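The Woman Who Irons for Kengate

Written by Ketsara Klinhom
January 20, 2018

When I arrived to Kengate I did not know anybody, and the first person who talked with me longer than one minute was Rosaire Simard. She has the small laundry on Lemieux Street, the one with the green door. I brought her a winter coat with a bad stain and she told me that I should not have rubbed it. Since then I wanted to write about her, and this winter she finally agreed to sit down with me.

We met in the back room after closing. She made tea and did not stop folding while we talked.

Rosaire started to work in laundry when she was a girl, in the hotel Menon, which does not exist any more. Her aunt was working there and got her the place. "I was put on napkins," she says. "Only napkins, the whole first winter. We had 400 napkins for a wedding, and if one had a crease across the corner, my aunt put it back in the basket and said nothing. That was worse than shouting."

After napkins she was moved to sheets, and after sheets to shirts, which at the Menon was considered a promotion. She says she never liked shirts very much. The collar takes as long as the rest, and the customer looks only at the collar.

I asked her how she came to have her own shop. She says it was Gordon Perron, the owner before her, who asked. He had hurt his back and wanted to sell the machines, and she had some money saved, but not enough. "Gordon let me pay in pieces, every month. We wrote it on one sheet of paper and both signed. I have still this paper. He came each February to check if I was ruining his boiler."

Was she ruining it?

"A little," she says, and laughs.

The boiler is gone now. She has 4 washing machines, two dryers and the big press, which is older than her son. The press is a Vatesitz and the parts are hard to find. Trevor Lapointe repairs it for her when he has time, and when he has no time she irons by hand until late in the evening.
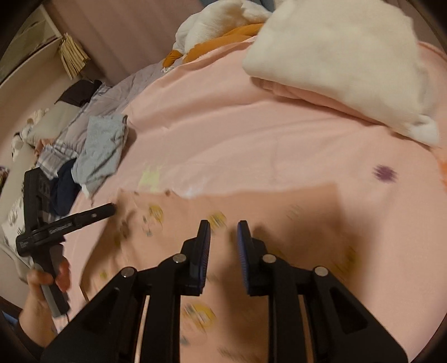
Most of her work today is bed linen. She has the two guest houses near the river, the nursing home, and many families who simply do not want to do it themselves. The white sheets she washes hot and does not worry about them. With colored ones she is much more strict, and a pink sheet like the one in the photo she would never put together with towels, because the towels leave lint on it and every piece of lint can be seen. "Pink is harder than red," she says. "With red, people expect that it will change. With pink they bring it back and say, Rosaire, this was another pink." She washes such sheets at 30 degrees Celsius, turned inside if there is a seam, and hangs them in shade.

I wanted to know what mistakes people make at home. She had the answer ready.

"Too much soap. Everybody. They think the soap is cleaning, but it is the water that takes the dirt away, and the water must have place to move. They fill the machine until the door will not close, then they add one more cup. After that the sheet is stiff and they buy softener."

She is not against softener, she adds, but she does not use it for towels.

Her prices are a sensitive subject. When the new laundromat opened by the bus station, she lost customers, and for one year she thought about closing. Sheldon Hawthorne, who runs the bigger of the guest houses, told her he would stay if she could bring the linen back the same day. So she bought a used van and learned to drive it. She was almost 60 then. "My son was sitting next to me and holding the door with his hand. I told him, if you want to jump, jump."

Now she is 70, and I asked if she thinks about stopping. She folded two pillowcases before she answered.

"My hands think about it," she says. "In the morning they hurt. By ten o'clock they are fine. I would like somebody young to come and learn the press, not only the machines. A machine you can learn in one afternoon."

A girl from the high school came in the fall for some weeks and was good, but she found work in a bakery that pays better. Rosaire buys her bread there.

Before I left she gave me back my coat, which I had brought again in December with a different stain. I asked what I owed. She looked at the ticket for a long time and told me to bring the spoon back that I had borrowed from her in the summer.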